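15th April
By Rutilio Rosales

Lirkine Football Club

Lirkine Football Club is a part-time side from the harbour town of Lirkine, and one of the most entertaining small clubs anyone could hope to follow. The team plays in blue and white at Grorby Lane, a ground with room for 2000 people and a slope that visiting goalkeepers learn to hate. Its supporters are known as the Ropers, after the rope works that once stood behind the east goal.

History

The club was started by rope workers who wanted a match on their free afternoon, and its early games were played on a field shared with sheep. It joined the Alham District League a few years later and finished bottom in its first two seasons. Then came the great run: 13 wins in a row, still a club record, ending with a 4-3 victory away to Alham Town in which Lirkine had been three goals down at half-time!

A long quiet spell followed, with two relegations and a season spent playing home games in Alham while the pitch was drained. The club came back up with a young squad and has stayed in the top division ever since.

Style of play

Lirkine sides have nearly always attacked down the wings – the slope rewards it – and the full-backs are expected to overlap all afternoon. Long throws are another local speciality. In their best league season they scored 139 goals in all competitions, a wonderful total for a team that trained twice a week under borrowed lights.

Rivalry

The derby with Alham Town is played every March and draws the biggest crowd of the year. The lowest gate on record for the fixture is 339, on a night of heavy snow, and those who went still talk about the winning header. 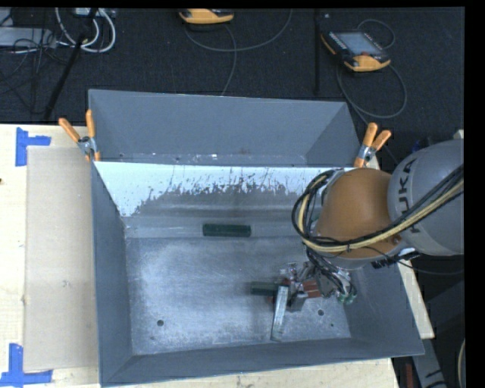
Ground

Grorby Lane has one seated stand and three open sides. The covered terrace known as the Shed was rebuilt with a higher roof, and the noise under it on derby day is tremendous. Away supporters use the gate at the Man Street end.

Comments

ropewalk_jen: Lovely to see the 4-3 get a mention. My dad missed the last two goals queuing for tea.

Alham Till I Go: The third one was offside and always will be.

T. Pell: Do the reserves still play at Grorby Lane on weeknights?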